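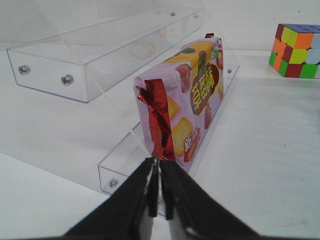
Iwona Szulc 回复:我不太明白大家为什么一上来就接受“静默五天灵修会更新”这个前提。宣传页我看了两遍,通篇在讲“深度”“突破”“与内在的神相遇”,关于谁来带、带的人受过什么陪伴训练,一个字没有。1298元的费用倒是写得很大。我参加过避静,跟过修女带的,也跟过教区神父带的,从来没有人事先向我保证我会“遇见”什么。

发表于 21:14

Tadeusz Śliwiński 回复:
费用这一条我觉得有点苛刻了。场地要钱,吃饭要钱,Plistitis 那个院子冬天光取暖就不便宜。以前堂区办的避静便宜,是因为教友奉献在后面垫着,参加的人看不见而已。
宣传文案写得俗,我同意。可现在哪家的文案不俗?

发表于 21:31

Iwona Szulc 回复:
取暖?他们这一期在八月。
我没说不该收钱。我问的是收了钱以后给什么。如果给的是安静,那我理解。如果给的是“突破”,那我想知道没突破的人怎么办,是退钱,还是被告知自己心不够开。

发表于 21:38

Radosław Kalinowski 回复:
后者。我去过去年那一期。

先说好的。院子确实安静,手机第一天晚上收走,饭菜清淡,早祷的时间安排得合理,独处的时间也够长。前两天我睡得很多,第三天开始能坐得住了。如果就这样结束,我会给人推荐的。

问题在第四天晚上的“分享圈”。说是自愿,但椅子摆成一圈,带领人一个一个看过去,你很难不开口。前面几个人都哭了,讲父亲、讲离婚、讲自己听见了声音。轮到我,我说我这几天挺平静,没有什么特别的。带领人停了很久,然后说:“你还在门外。”

这句话跟了我好几个月。我后来跟自己的神师讲,他听完问我,那个人认识你几天?

发表于 22:05

Tadeusz Śliwiński 回复:
这个确实不妥。静默避静中间插一个当众分享,本身就奇怪。
不过一个带领人说错一句话,能不能推到整个活动上?我认识的人里有从那里回来之后重新开始办告解的,十几年没进过堂的人。你总不能说这也是假的。

发表于 22:17

Radosław Kalinowski 回复:
我没说假。我说的是我那一期的事。

发表于 22:19

Eugeniusz Marciniak 回复:
泼一盆更冷的水。

宣传页下半部分有一段“研究显示”,说有410位参加者填了问卷,绝大多数觉得祷告生活“显著加深”。问卷什么时候填的?最后一天午饭以后,上车之前。一个人刚刚花了钱、饿了几天肚子、跟一群人抱头哭过,你问他有没有收获,他还能说没有吗?隔半年再问一次,那个数字我才愿意看。

另外,没填的人呢?中途走掉的人呢?页面上没写。

我不反对避静,我自己每年都做。我反对的是把祷告当成一个能测出前后差别的东西,再拿测出来的差别去招生。灵修传统里面讲神枯讲得那么多,就是因为认真祷告的人经常觉得什么都没发生,有时候一干就是好些年。按这张问卷的标准,那些人全部不合格。

发表于 22:46

Iwona Szulc 回复:
最后这段说到我心里去了。

发表于 22:50

Ryszard Sikora 回复:
我看完整个楼,觉得有点一边倒,说几句不好听的。

第一,各位都是老教友了,有神师,有堂区,知道什么叫神枯。很多人没有这些。他们在公司里坐了一整天,周末进堂听一篇念稿子的道理,出来连跟谁说话都不知道。有人愿意给他们一个院子、几天安静,哪怕包装得像卖课的,也是有人在做。我们这边呢?我们堂区上一次办避静是什么时候,有谁记得?

第二,对眼泪的怀疑也可以过头。人在祷告里哭,不一定是被气氛带着走的。

第三,问卷的事 Eugeniusz 说得对,我没有意见。

发表于 23:20

Eugeniusz Marciniak 回复:
你第一条我部分接受。堂区没做好,这是真的。
但“有人在做”撑不起你后面的意思。一个人胃疼,医院排队排很久,旁边有人摆摊按摩,你可以说医院该检讨,你不能因此说摊子上按的手法就没问题。
眼泪我也不怀疑。我怀疑的是有人在旁边给眼泪下结论,哭了叫进门,没哭叫门外。

发表于 23:34

Ryszard Sikora 回复:
按摩的比方我不喜欢,不过意思懂了。

那我换个问法:什么样的避静你们愿意放行?别光拆。

发表于 23:41

Iwona Szulc 回复:
我来列我自己的,别人未必同意。
带领人写真名,写明在哪里受的陪伴训练,受谁的监督。
每天有一次单独谈话,谈多谈少由参加的人定,可以不谈。
没有当众分享。要有也放在结束静默以后,跟吃饭混在一起,爱讲不讲。
中途可以走,走的时候没人堵着你做“最后一次祷告”。
宣传页上不许出现“突破”这两个字(这条是我个人恩怨)。

发表于 次日 7:02

Tadeusz Śliwiński 回复:
还应该加一条,问清楚有没有精神科方面的病史。长时间静默对有些人很危险,我表弟当年在别处出过事,回来以后好几个礼拜不睡觉,家里还以为是圣神充满。这种事教会里的人普遍不爱讲。

我昨晚又去翻了他们的报名表,问了饮食忌口,问了打不打呼噜,病史没有问。这一点我收回之前替他们说的话。

发表于 次日 7:25

Radosław Kalinowski 回复:
去年也没问。同屋有个年轻人第三天夜里在走廊里来回走,我去敲带领人的门,他说“让圣神工作”。后来是厨房的阿姨陪他坐到天亮。

发表于 次日 7:40

Iwona Szulc 回复:
这件事你有没有跟教区讲过?

发表于 次日 7:43

Radosław Kalinowski 回复:
写过信。回信说活动由 Grindutico 主办,教区只是“知悉”,请我直接联系主办方。主办方回了一封模板,感谢我的反馈,附了下一期的优惠码。

发表于 次日 7:51

Ryszard Sikora 回复:
优惠码这个我是真没话替他们讲了。

但“知悉”是什么意思?宣传页最上面写的可是“获教区支持”。知悉和支持差得远。我明天正好要去教区办公室办别的事,顺便问一句。你们先别在外面传,等我问到了再说,也许是排版的人乱写。

发表于 次日 8:10

Eugeniusz Marciniak 回复:
也许吧。我对“排版的人乱写”这种解释一向不太信,错总是往有利的方向错。

另外,他们推荐的那个 Volo 默想程序,有人用过吗?报名以后要求装,说是“避静前预备”。我装了试了一下,每天推送一句话,底下一个进度环,连续祷告5天给一枚徽章。断一天清零。我断了一天,它给我发:你的灵魂在等你。

已卸载。

发表于 次日 12:33

Tadeusz Śliwiński 回复:
徽章我倒觉得无所谓,我小时候主日学也发小红花。念珠某种意义上也是帮你数数的。

发表于 次日 12:48

Eugeniusz Marciniak 回复:
念珠不会因为你昨天没念就给你发消息。

发表于 次日 12:50

Ryszard Sikora 回复:
从教区回来了。接待的人查了登记,只有一张场地使用的备案,没有支持函。她说会请负责的神父去问主办方,什么时候有结果她不知道。我请她把 Radosław 那封信也找出来,她说要翻一翻。

就这些,别往大了想。我仍然觉得那个院子本身是好地方。

发表于 两天后 16:20

Iwona Szulc 回复:
谢谢你跑一趟。院子好不好我没去过,不评。有没有人知道 Plistitis 那边平时接不接受个人去住几天,不跟团的?

发表于 两天后 16:44

Radosław Kalinowski 回复:
接受,写信给院里的会客室,不要走报名网站。自己带床单。晚祷对外开放,厨房那位阿姨还在的话,替我问声好。

发表于 两天后 17:02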